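短租房东互助版 » 清洁与换客

【讨论】两晚起订的海边公寓，清洁费到底该不该单列？

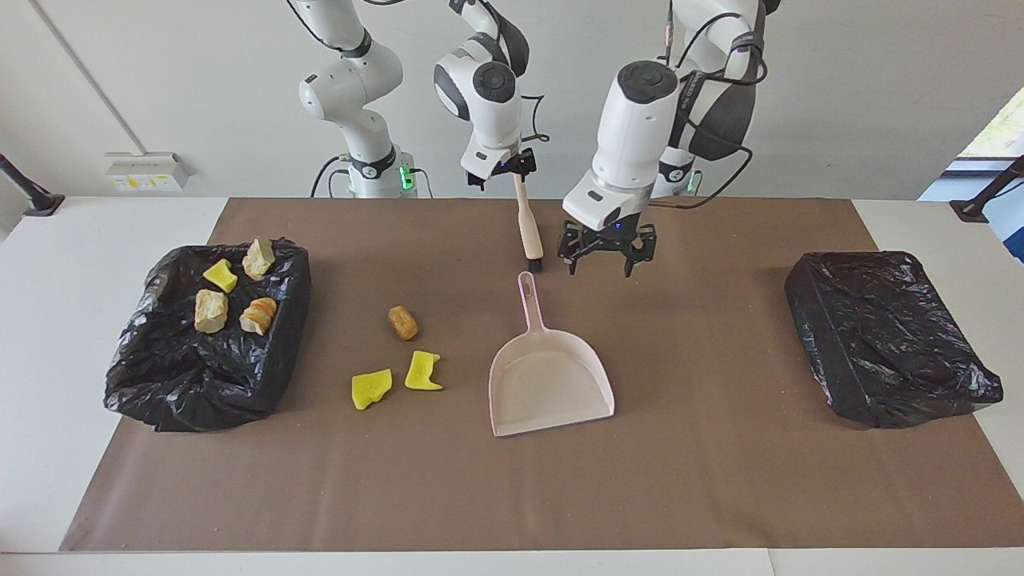
楼主：Natalina D'Amico（版主，Durnia 海边公寓房东）
发表于 2023年10月26日 星期四

换季了，手上这套房子的价格表我想重新弄一遍，卡在清洁费上好几天，上来问问大家。

先说房子情况：三间卧室，主卧大床，次卧大床，小间是两张单人床，另外阳台柜子里收着一张折叠床。厨房齐全，洗衣机烘干机都有，车库前后能塞两辆车（后面那辆要先挪，每次都有客人问）。床单毛巾我全包，沙滩椅也给。七月基本住满，现在这个季节多半是周末客，住两晚就走。

问题就在这个两晚。住一个星期的客人，清洁费摊下来没感觉；住两晚的，一看付款页多出一大笔，人就跑了。我有个老客人直接发消息说，你这房价看着便宜，点进去像被骗了一样。我看了挺难受的，可是床单该洗还是得洗啊，烤箱该擦还是得擦。

现在想的是干脆并进房价，首页看到多少就是多少。有这么做过的吗？长住的客人会不会觉得吃亏？

——

2楼 Muammer Yazıcı
我并进去了，做了一整个淡季，不后悔。询问少了一半废话，不用再解释钱花在哪。缺点是搜索排序按每晚价格来的话，你会往后掉，刚改那阵子我心里直打鼓。

——

3楼 Erzsébet Katona
不同意楼上。我这边客人一住就是七晚，你把清洁费摊到每一晚，等于长住的替短住的付钱。老客人会算账的，人家拿计算器一按就知道了。我一直单列，写得清清楚楚：换床单、厨房、浴室、阳台扫沙子。愿意来的照样来。

再说了，两晚的单子我本来就不太想接，周五晚上来，周日走，沙子倒是带进来一个星期的量。

——

4楼 楼主 Natalina D'Amico
回3楼：沙子这个我笑了，太真实了哈哈。可是我淡季不接周末客就真没人了，房子空着物业费照交。你们那边是有温泉吧？冬天也有人，羡慕。

——

5楼 Impi Hämäläinen
我走的是中间路线，两晚收一部分，住满一周就全免，写成“长住优惠”。其实钱是一样的钱，但客人看见“优惠”两个字心情就不一样。平台后台能不能这么设要看你用哪家，我用的 Clultadier 可以按晚数分档，藏得有点深，在“附加费用”下面再点一层。

顺便问一句，你的清洁是自己做还是外包？这个差别挺大的。

——

6楼 楼主 Natalina D'Amico
外包给 Usmani，他们家两个人一起来，一上午能弄完。以前我自己做，做到腰疼，尤其是那两张单人床，老式雪橇床，床头床尾都高，套床笠得趴进去。旺季我还会去搭把手，淡季就全交给他们了。

按晚数分档这个主意好！我晚上去后台翻翻看。

——

7楼 Dario Bianchini
我泼点冷水。你们都在讨论怎么“显示”，可是费用本身是不是太高了？我去年把清洁公司的单子拉出来看，毛巾清洗是按条算的，客人用没用过都算。后来跟他们谈，柜子里封着没动过的不收钱，一年下来省了2,000左右。楼主先看看账单再改价格吧。

还有折叠床，没人用就别每次换床单，套个防尘袋收着就行。

——

8楼 Erzsébet Katona
楼上这个我要反对一下，折叠床的床单放久了有味道的，特别是海边，潮。客人半夜把床拉出来一闻，第二天评价就来了。我吃过这个亏，四星，到现在还挂在那里。

——

9楼 Dario Bianchini
那就客人预订的时候问清楚几个人睡，要用再铺。我没说让它发霉呀。

——

10楼 Erzsébet Katona
问了也没用，说来四个，到了门口下来六个，你又不是没遇到过。

——

11楼 Muammer Yazıcı
哈哈你俩别吵。我的办法是折叠床配一套干净床单，密封袋装好放在床上面，客人自己铺。说明里写一句就完了，目前没人抱怨。

另外楼主如果要改价，建议别在周末改，我上次周六晚上动了价格，正好有人在付款，前后两个数对不上，跟客服来回扯了半天。

——

12楼 Impi Hämäläinen
补充一下，有人私信问我分档之后日历同步的问题。我两个平台都挂着，Ureck 那边同步过去的只有日期，附加费用不会跟着走，得手动再填一遍。别忘了，我忘过，那单等于白给人打扫。

——

13楼 楼主 Natalina D'Amico
谢谢各位！看完我倾向先试5楼的分档，试到圣诞前看看周末的订单有没有起色。Erzsébet 说的长住客人吃亏这一点我之前真没想到，七月那几家都是老面孔，得罪不起。

Dario 说的账单我下午也翻了，毛巾果然是全部算进去的，连沙滩巾都是，这个天气谁用沙滩巾啊……已经给 Usmani 发消息了，等他们回。

折叠床就照11楼的，密封袋我家里正好有，周末带过去。

——

14楼 Erzsébet Katona
密封袋里放包干燥剂，隔段时间记得换。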